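Support > Furniture > Hundar Long Table > Setting Up Near a Stair or Mezzanine

Last updated: July

4.3 Positioning the table

Read this section before moving the table to an upper floor. Two people are required.

1. Clear the floor along the full length of the railing.
2. Carry the table by the side rails. Do not lift it by the ends of the top.
3. Set the table down with one long side facing the railing.
4. Measure from the table edge to the nearest railing bar at both ends. The two measurements must match.
5. Adjust the feet until the top is level.

CAUTION: Do not fasten the table to the railing or its posts.

NOTE: The Trunier bench (part 1062) may be used on the side away from the railing only. 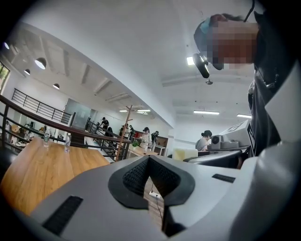

4.4 Power and items on the table

Power strips used at the table are placed on the floor, clear of the table feet. Route the cord away from the top of the stairs.

6. Place the strip on a flat part of the floor with the outlets facing up.
7. Lay the cord flat. Do not run it under a table foot or through the railing.
8. Keep drinks in closed bottles. Wipe spills from the wood at once with a dry cloth.
9. Keep bottles and other small items away from the railing side of the top.

CAUTION: Unplug the strip before moving the table.

If the top rocks after step 5, replace the foot pads (part 648) and repeat steps 4 and 5. Care of the oiled finish is covered in section 6.

Contact: Ginette Arnaud, Product Support, ext. 67 | © Hundar | Back to top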